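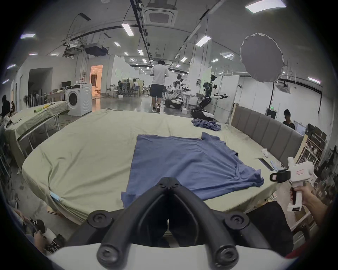 Unit 4: Collecting Folding Demonstrations by Hand
Robot Learning Lab, Pruster Hall

Before you start

Read the Utley notes on gripper handling. You need them for the calibration step, and the quiz in May draws on them. Groups work in pairs, one pair to a table. One partner folds and the other keeps the log, and you swap after every 13 episodes.

What you are recording

Each episode is one complete fold of one T-shirt, done with the hand-held grippers. The shirt starts flat on the sheet with the hem toward you. It ends as a rectangle, sleeves inside, with no fabric hanging over the edge of the table. Anything that stops short of that is logged as incomplete and kept. Do not delete incomplete episodes -- we use them in Unit 6.

Setting up the table

Pull the sheet tight across the top and tuck it at the sides. A wrinkle under the shirt shows up in the data as a wrinkle in the shirt. Scissors, rulers and spare cloth may stay on the table if they are clear of the folding area, but do not move them between episodes in the same batch. Put a different shirt down for each new batch.

Holding the gripper

Close the fingers fully once and open them fully once before each episode. The Caldeira script reads these two positions and rejects the file if either one is missing. Keep your wrist level when you approach the cloth. Most bad grasps last term came from tilting the fingers, so that one tip reached the table before the other.

Grip a single layer at the sleeve and two layers at the hem. Lift only as high as you need to clear the cloth underneath. Fast, high lifts blur the wrist camera, and the tracking drops out.

Logging

Write down the episode number, shirt, start time, folder and result. Use the result codes on the last page and nothing else. Comments go in the right-hand column.

Last term's class turned in 283 episodes, of which 255 passed the script. Nearly all the rejected files were missing the open-and-close step.

Assignment 4

Each pair submits 2 batches of 13 episodes, with the log, to the Grustau folder. Add one page that answers the following:

Which step of the fold took the longest, and did that change when you swapped?
Where did the fingers slip, and on which part of the shirt?
What would a robot with a fixed base find hard to copy from your motions?

Leave the grippers on the charging shelf with the fingers open.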